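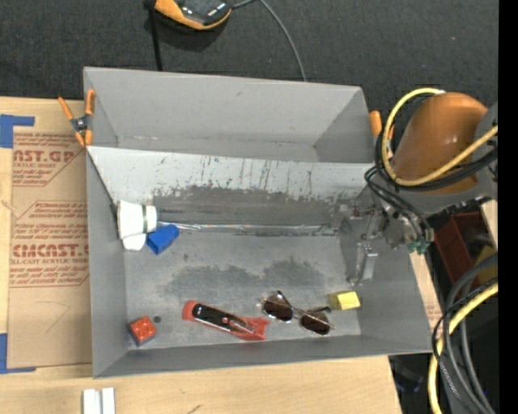 Dandberg is very pleased to say that the Trurkis bin-picking kit goes on general sale this June, after a long and (we are happy to admit) thoroughly enjoyable stretch of work with the people who asked us for it. The kit is meant for small workshops, packing rooms and teaching labs that would like an arm to pick from a mixed bin without first sorting everything by shape. A pair of sunglasses, a long red tool-like object and a few coloured blocks can share the same section, and the divided grey bin stays put with ordinary orange-handled clamps, the kind many benches already have in a drawer.

Each kit comes with a gripper, its mounting plate, the cables and the Aguirre control software, which runs on an ordinary desktop computer and has been rewritten from top to bottom so that new users can find their way about it. There are 2 versions, one for light goods and one for rather heavier ones, and both fit the same plate – so anyone who starts small can move up later without taking the bench apart.

We have put together a library of 363 everyday items for the software to start from, and customers may add their own whenever they like. Our training partner, Clitberg, will be running 20 open days over the summer, with places for 56 visitors at each, and we would dearly love to see old friends there as well as new ones. Do bring something awkward from your own shelves and we will gladly try it with you!

Orders are open now through Dandberg and its usual dealers. Press enquiries, requests for a loan kit and open day bookings should go to the Dandberg press desk, which is staffed from 9 am.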